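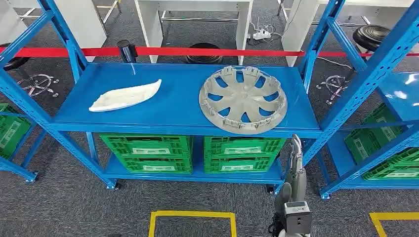 Photos: Luvura open day, taken on the demonstration floor

Lists > Firketden Automation > Open days
Reading time: 2 minutes

Subject: Re: Luvura open day, was it worth the trip?

On Monday a list member wrote:
> We run a small trim shop and have been asked to look at a robot for
> moving parts on and off racks. Did anyone from Firketden get to the
> Luvura day? I'd like to know what the parts were and how the place
> was laid out.

I went, for the afternoon session. There were 19 of us and we stood for most of it.

The parts were car parts, which is why I signed up. Blue racking on castors, green crates on the lower level, and yellow tape on the carpet to mark out the zones. We use the same sort of crates for clips. 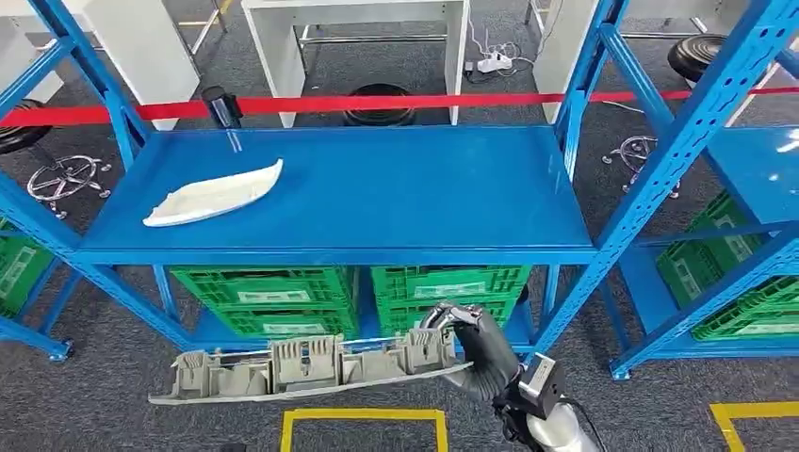

I asked about grip, as our long trims flex if you hold them at one end. The answer was that they choose the holding point for each part by hand and keep it in a table. They had 40 entries in it. Adding a new part takes them 2 hours, and I'd allow more for anything with clips along the back.

Tsuchiya had a talk on the programme as well, mostly about maintenance contracts. I left before the end of that one.

The second half was about the tables. There are steel ones with taped areas on top, and the long grey piece with all the clip housings was the part I watched most closely.

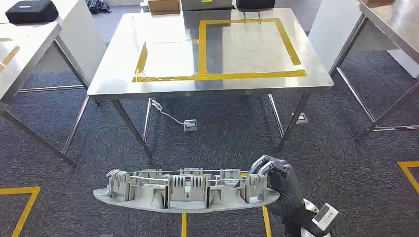 What I would ask before buying

Cycle time. They gave a figure of 3,000 moves between services but would not give a time per move — I asked twice. Floor space is the other one. Our aisles are narrower than theirs and I doubt the arm would have room to turn.

Wheel covers and trims go on the same shelf in their layout. We would keep them apart.

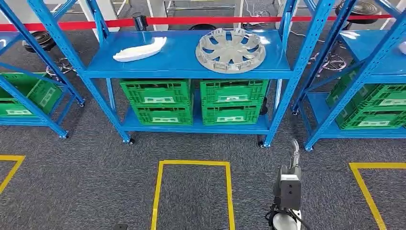 Poka wrote back that the time per move depends on how far apart the racks stand, and that anyone going to the next session should bring a drawing of their own aisles.

I have the handout and can scan it if it's any use.

Comments (3)

Yes please to the scan, both sides if there are two.

Did they say whether the racks have to stay in the same spot? Ours get pushed about all day.

We had the same trouble with flexing on door trims. Two holding points sorted it, but it was slow.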